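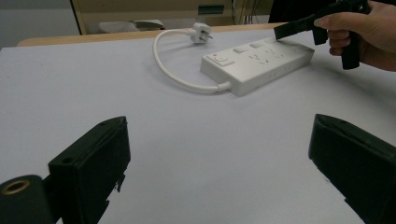 How to track down dropped frames when two handheld grippers share one object

If your two-gripper recordings look fine on playback and then fall apart when you try to line them up, this page is for you. The fault I'm writing about cost us most of July at the Brevonmont bench. I've read plenty of advice that blames the operator's hands for this sort of thing. I didn't believe it then and I believe it less now.

The symptom

You record a two-person handling task, say coiling the cord of a power strip while someone steadies the body. Both grippers save a file. Neither reports an error. When you merge the files, one gripper closes on the strip before it has reached it, or the plug moves with no fingers near it. Our worst session was missing 361 samples from one side, and the status light stayed green the whole time.

The Osance merge tool will offer to "repair" this. Be careful. It fills the gap by drawing a straight line between the last good position and the next one. The result plays smoothly, and it is made up. A robot trained on it will learn to slide through the corner of a power strip.

Before you start

Unplug everything you plan to handle. That goes for any mains item, and a power strip most of all, because metal-tipped tools and open sockets are a bad pair. Don't trust the rocker switch. Keep the plug out on the table where both people can see it.

You will also need both grippers fully charged, a plain table covering, and a stopwatch or phone you can film.

Step 1. Turn off automatic repair

In the Osance settings, open Merge, then Gaps, and set the fill option to None. Save and restart the tool. Ours went back to the default after every update, so check it each time you sit down.

Step 2. Record a tap test

Set the strip on the table. Have one person hold a jaw against the end of the strip while the other brings a second gripper in and taps the casing 3 times, with a clear pause between taps. Keep recording for a full minute after that and then tap again. You want matching marks at both ends of the file.

Step 3. Compare the raw clocks

Open both raw logs, not the merged file. Find the first tap in each and note the times. Do the same for the last tap. If the offset is the same at both ends, your clocks agree and the start was late. That is harmless and easy to shift. If the offset grew, you have drift or lost samples, and you need the next step.

Step 4. Look for holes

Sort the log by sample number and look for jumps. Drift gives you no jumps, only a slow slide. Lost samples show up as missing numbers, usually in bunches. Ours were gaps of up to 400 milliseconds, always on the same gripper, and always when the wrist was turned hard to one side.

Step 5. Check the connector

Hold the gripper still and bend the cable gently where it enters the handle. Watch the sample counter. If it stutters, you have found it. The Esness handles we use have a connector that sits flush but doesn't lock, and a tight turn can lift it just enough to drop data without dropping the connection. The manual calls it "self-retaining". I'd like to see the test behind that word.

A loop of cable tied to the handle takes the strain off. Swap the cable too — the cheap part is worth ruling out before you send the whole unit back.

Step 6. Run the tap test again

Do it 6 times, with hard wrist turns in between. One clean run proves very little with a fault that comes and goes. Any jump in the sample numbers means you go back to Step 5.

What to do with the old recordings

Throw out anything with a gap during contact. I know how that sounds when you have a deadline. We kept a batch of repaired files in the Javier set for a while on the theory that a few bad ones would wash out. The arm closed early on cords for as long as they stayed in. Gaps while both grippers are parked away from the object can be trimmed, and the rest of the recording is usable.

If your offset grows and you still find no missing numbers, leave the cables alone and look at the clock settings on each handle. I haven't had that version of the fault, so I won't guess at a fix.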